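Learning > Engineering > Practical Robotics > Handouts

Filed under: Course Notes, Semester One, Manipulation

Print this page | E-mail this page

Practical Robotics, Week 9: Picking up a paper cup

Notes by Obinna Tijani. Updated Jun 1, 2024.

These notes cover the cup exercise. Read them before your lab session and bring the worksheet from week eight, because you will need your joint limit table. The exercise is worth 4 marks out of the 100 for the unit. That is small, but the Fitska project in the second half builds on it and groups that skip it usually end up doing it later anyway.

1. What you are trying to do

Your group will drive the arm to a paper cup at the kitchen bench, close the hand on it, lift it and hold it clear of the sink. The arm is driven by one person while a second person watches the camera windows and a third keeps a hand on the stop button. Swap jobs after each run. Everybody has to drive at least once.

There is no marking for speed. A slow run that finishes is a full-mark run.

2. Before power on

Walk around the bench and look at the floor. Cables live on the floor in this room and you should know where each one goes before the arm moves. Do not kick them under the cabinets. If a cable needs to move, ask.

Check the hand next. Open the Preteo viewer and bring up the wrist window. Look at the fingers at rest, and check that the gaps between them are even and that nothing is caught in them. Compare what you see with the view below. If a finger sits at an odd angle, do not try to straighten it by driving the motor. Tell the tutor and write it in the log.
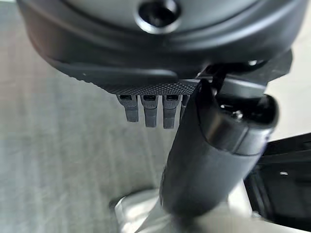 3. Reading the wrist view

The wrist camera is close to the hand, so the hand takes up a lot of the picture. Students often lose track of which way they are facing. A wall behind the hand can look nearer or further than it is, and there is not much in a plain wall to judge distance by.

Pick something fixed in the background and say out loud what it is before you move. A corner, a window edge or a power strip will do. Then make one small wrist move and see which way that object shifts in the window. Write the direction in your worksheet. Do this once for each wrist joint.

Watch for glare as well. When the camera points towards a window the exposure changes and dark parts of the hand lose their edges. The grasp detector was tuned without strong backlight and its score will drop. In the January trial runs we logged 69 frames with a low score, and most of them were taken facing the glass. Turn the wrist away, wait for the score to settle and go on.

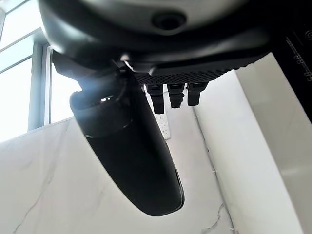

Figure 2. Wrist view facing the wall, window at upper left.

4. Planning the approach

Use the head view for planning and the wrist view for the last part of the reach. The head view shows both hands and the bench together, so you can see how far you have to go and what you might hit on the way.

The countertop edge is the main obstacle. Both hands start lower than the countertop, and a straight line from the hand to the cup goes through the stone. Plan at least one waypoint above the edge and clear of it. Raise first, then reach. The Oral planner will accept a straight path without complaint, as it has no model of the bench unless you load one. Load it (bench file, second menu) and run the check again.

The faucet is the second obstacle. It is tall and thin and is easy to forget when you are looking at the cup. Keep the elbow on the near side of it.

Note also which way the cup is lying. With a cup on its side you have to decide where the fingers will close. The base end is stiffer. The open end folds easily under pressure, so grip lower down on the body.

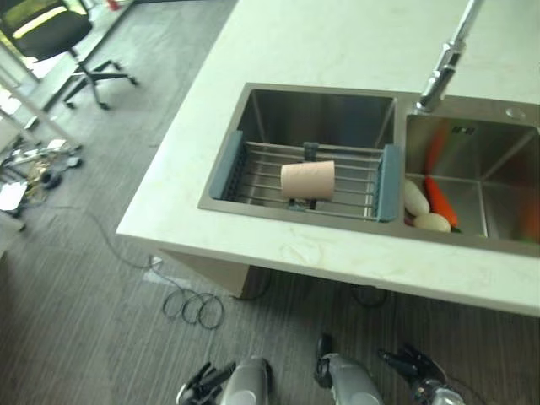 Figure 3. Head view with both hands low and the cup on the dish rack.

5. Closing the hand

Set the grip limit to 830 in the Botis panel. This is a raw controller value and has no unit, so do not convert it. Paper cups are soft, and if you leave the limit at the default you will crush them. Close in short steps and stop as soon as the finger readings level off. If the cup starts to fold, open the hand fully and start again from the last waypoint.

6. Lifting and holding

Lift straight up before you turn anything. Once the cup is clear of the rack, the wrist can rotate. Hold still for a slow count of ten while your observer saves the log. The mouth of the cup does not have to be level for this exercise. Tilt is covered in week ten, when we start on pouring.
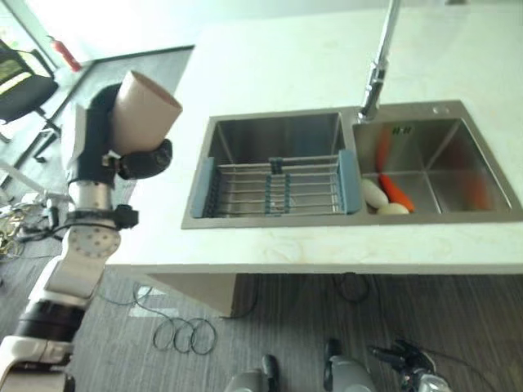 Wei from last year's group wrote in the shared log that the lift was easy and the turn was where they lost marks, as they had started rotating while the cup was still touching the rods. Their advice was to have the observer call "clear" and for the driver to wait for it. We have since added that call to the run sheet.

7. Finishing up

Lower the cup to the rack, open the hand and back away along the same waypoints in reverse. Park the arm before anyone reaches over the bench. Leave the produce in the sink where it is, as the next group uses it for the sorting task.

Worksheet, to hand in at your next lab:

- Direction table for each wrist joint
- Waypoint list, with the one above the countertop edge marked
- Grip readings from your best run
- One paragraph on a run that did not work and what you changed

Groups that had no failed run can write about their slowest one.

Print this page | E-mail this page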